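The Plilix cleanse cost 373 dollars and came with a booklet that used the word "toxins" on every page and never named one. I read it on Tuesday, on day two, hungry.

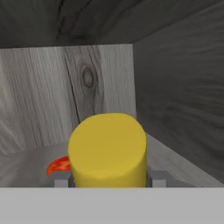
Yellow cylinder, close up.

By evening I had drunk something green and something beet. The booklet said the headache meant it was working. I wondered what no headache would have meant.

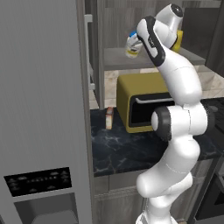 My sister wrote back that hers had worked fine, she'd dropped four pounds, and had I been cheating with crackers?

I had. I ate 45 more, standing up, and slept beautifully.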